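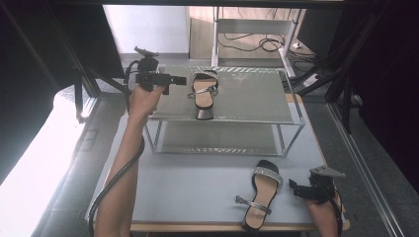
Home Kitchen Laundry Paperwork Workshop Contact

Keeping Tax Papers in Order at Home
by Karine Hiebert
February 2021

Most of the trouble people have at tax time is a storage problem. The papers came in the mail, somebody opened them, and they went into a drawer with the takeout menus. The tips below are for an ordinary household with a paycheck or two, maybe a mortgage, maybe a little side work. If you own rental property or have employees, you need more than this page.

Pick one place for incoming papers. A shoebox works, and so does a wire basket. It should be near where you open the mail. I keep mine on top of the refrigerator, which is ugly, but I can reach it with the mail still in my hand.

Don't throw out the envelope until you have read what it says on the front. "Important tax document enclosed" often goes on a very thin envelope that looks like a credit card offer. Mackenzie Chisholm wrote in to say she shredded a mortgage interest statement that way and had to wait on hold to get another one.

Use four folders: income, house, medical, giving. Anything that doesn't fit goes in the back of the income folder with a sticky note on it. I have tried systems with more folders and ended up with empty ones and a pile on the desk.

Write a list of what you expect to get. Take last year's return and copy down the name of every employer, bank and lender that sent you a form. Tape the list inside the lid of the box and check each one off as it comes in. When an account has gone paperless, write "online" next to it along with the month you switched. I moved our savings account over in August one year and by winter had forgotten all about it.

Receipts on thermal paper fade, faster if they sit in a hot car or against a plastic sleeve. Photocopy the ones you need to keep, or scan them, and staple the copy to the original. Write on the copy what the item was. Store codes mean nothing to you a year later.

Donated goods need a list, and the time to make it is before the bags leave the house. Write down each item, its condition and what you think a thrift store would sell it for. Get a signed slip at the drop-off door. On a federal return there is an extra form once your noncash gifts for the year come to more than $500, so keep a running total on the front of the giving folder. Whether the list does you any good depends on how you file, but it takes a few minutes and you can always throw it away.

Side work gets its own notebook. Put down the date, who paid, how much, and what you spent to do the job. A customer who pays you $600 or more may send you a form, but smaller jobs are still income and belong in the notebook too. Mileage goes in the glove box on a separate pad – odometer at the start, odometer at the end, reason for the trip. Trying to rebuild a year of driving from memory is miserable work.

House improvements are a long-term file. A new roof or a furnace can matter when you sell, even if that's twenty years off. Keep the contract and the proof of payment together in a large envelope, marked with the job and the year. Repairs and repainting generally don't count the same way, so I keep those in a different envelope.

Label finished years on the outside of the box, on the end that faces out. Put the signed return on top and the supporting papers under it in the same order. Ours are on a closet shelf. Basements are a bad choice, even dry ones, unless the box is a plastic bin with a tight lid and it's up off the floor.

For how long to keep things, ask whoever prepares your return, and ask about your state as well as federal – the two don't always match. I keep the returns themselves for good. They don't take up much room.

When you do clean out, shred anything with a Social Security number or an account number. Feed a home shredder four sheets at a time, whatever it says on the carton, and pull the staples first if yours is an older one.

We use cookies to remember your settings and count visits. By continuing to use this site you accept our cookie policy. Accept Settings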